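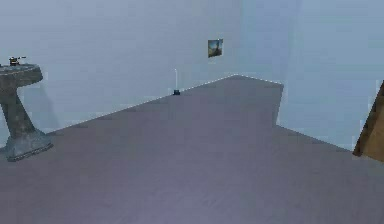 Dadham Creek Mussel Restoration
Progress Report to the Sheehan Fund
Submitted Oct 10, 2025
Reporting period: April through September

1. Status

The project is on schedule for stocking and monitoring and behind schedule for the host fish survey. Of the 1000 juvenile fatmuckets (Lampsilis siliquoidea) planned for release in the first field season, 954 were tagged and placed in the creek. The remaining animals were held back at the Hodel hatchery because their shells were too short to carry a tag. They will be measured again in spring and released if they meet the minimum length.

Spending is within the approved budget. One line transfer is requested in section 7.

2. Background to this phase

Fatmuckets were recorded in Dadham Creek in older surveys, both as live animals and as shell. The survey done before this grant found old shell at several points downstream of Drendville and no live animals. Water quality in the same reach has improved enough to support other mussel species, including giant floaters and a small number of creepers. The working assumption is that the fatmucket did not return by itself because the mill dam at the lower end blocks infected host fish from moving up from the main river.

The dam is not scheduled for removal. Stocking hatchery juveniles above it is the only practical way to put the species back in this reach during the grant term.

3. Site selection

The field crew checked 19 candidate sites between the Drendville road bridge and the dam. Each was scored for substrate, depth at low flow, bank condition, and presence of other live mussels. Sites with fresh sand deposits were dropped, as were two where cattle have direct access to the water.

10 sites were kept. Six received juveniles this season. The other four are controls, with the same measurements taken and nothing released. Control sites were drawn by lot from the final list so that the best habitat did not all end up in the stocked group.

Site 7 was moved a short distance upstream after the first visit. A tree had come down across the channel and the current had begun to cut into the gravel bar. The new position has the same substrate score and is listed in the data file as 7B.

4. Propagation and release

Brood stock came from the main river below the dam. Gravid females were taken to Hodel, held in flowing river water, and returned to the collection point after the larvae were drawn. Largemouth bass from hatchery stock served as hosts. Juveniles dropped from the fish over several weeks and were moved to grow-out trays, then to floating baskets in the hatchery pond. The animals released this season came from the group started under the planning grant.

Each released mussel carries a numbered shell tag glued to the left valve. A subset at each stocked site also carries a passive transponder on the right valve, which can be read from above the streambed with a hand antenna. Mussels were placed by hand, posterior end up, in marked plots. Divers were not needed at any site.

Survival from grow-out to release was higher in the pond baskets than in the indoor trays. The difference was large enough that the hatchery plans to move the next group outdoors earlier. Losses in the trays were concentrated in one week when a supply line partly clogged with silt. A second screen has been fitted on the intake.

5. Monitoring results

Stocked plots were checked twice after release. The first check used the antenna only and disturbed no animals. The second added a visual search and hand excavation of a quarter of each plot.

Transponder detections were good at four of the six stocked sites. Most detected animals were inside the plot or just below it. At site 3, several had moved toward the bank as the water dropped, which is normal behavior for the species and not a concern unless they are stranded. No stranded animals were found.

Site 12 had the weakest result. A storm in late summer moved gravel across the lower half of the plot, and few tags were detected there afterward. The antenna does not separate live mussels from dead shell and loses range as burial depth increases. The result is therefore reported as "not detected" and is not counted as mortality. The plot will be searched again at the first low water next year.

Growth was measured on animals recovered by excavation. All of those recovered alive had added shell since tagging. The sample is too small to compare growth between sites.

Temperature loggers worked at every site except site 5, where the logger was lost in the same storm. The gap will be filled with readings from the nearest control site and flagged in the file.

6. Host fish survey

The survey was meant to confirm that largemouth bass, yellow perch, and other suitable hosts are present above the dam in enough numbers to support natural reproduction. The lower half of the reach was sampled by backpack electrofishing. The upper half was not. High water closed the first window, and the collection permit lapsed before the second.

The permit has been renewed. Bass and perch were both caught in the lower half, in mixed age classes. That is encouraging but says nothing yet about the upper sites, where the channel is narrower and has less slow water. The upper half will be sampled as soon as flows allow, and the results will be sent as an addendum.

7. Budget note

Tags, transponders, and hatchery feed came in under estimate. Field travel came in over, mainly because of repeat trips to site 12 and the cancelled electrofishing days. We request approval to move unspent supply funds to travel. The total award does not change. A revised table is attached as Appendix B.

The replacement temperature logger was paid for out of the equipment line and needs no approval.

8. Work planned for the next period

Finish the host fish survey in the upper half of the reach.
Overwinter the held-back juveniles at Hodel and remeasure them.
Search site 12 again, including the gravel below the plot.
Repeat antenna checks at all stocked sites, starting in April if flows are low enough to wade.
Collect new brood stock under the renewed permit.
Install the replacement logger at site 5, anchored to the bank instead of the bed.

9. Open items for the Fund

Approval of the line transfer in section 7.
Confirmation that the host fish addendum may be filed separately from the next scheduled report.
A decision on whether exact site coordinates should be withheld from the public version. We recommend withholding them. The map in Appendix A shows the reach only, and site numbers do not run in order along the creek.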